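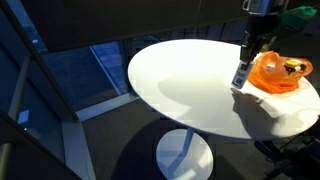
Clearing Off a Small Round Table

A white pedestal table is a magnet for whatever is in your hands when you walk in. Mine gathers a bottle, a white cloth, and one of those thin orange plastic bags with something still poking out of the top, and I let it go far longer than I should. If yours is the same, set aside 7 minutes and follow along with me.

Step 1: Empty the bag
Take everything out and put it where it lives. Flatten the bag, fold it in thirds the long way, and tuck it in a drawer – you'll want it again.

Step 2: Move the bottle
Check the cap is tight and stand it on the counter for now.

Step 3: Lift the cloth
Gather it by the corners so the crumbs stay inside, then shake it outdoors.

Step 4: Wipe the top
Use a damp rag with a drop of dish soap and work from the middle out. Run it along the rim too, and down the column to the base, where dust loves to settle. Dry with a soft towel.

Put back two things at most, and maybe a little plant if you have one.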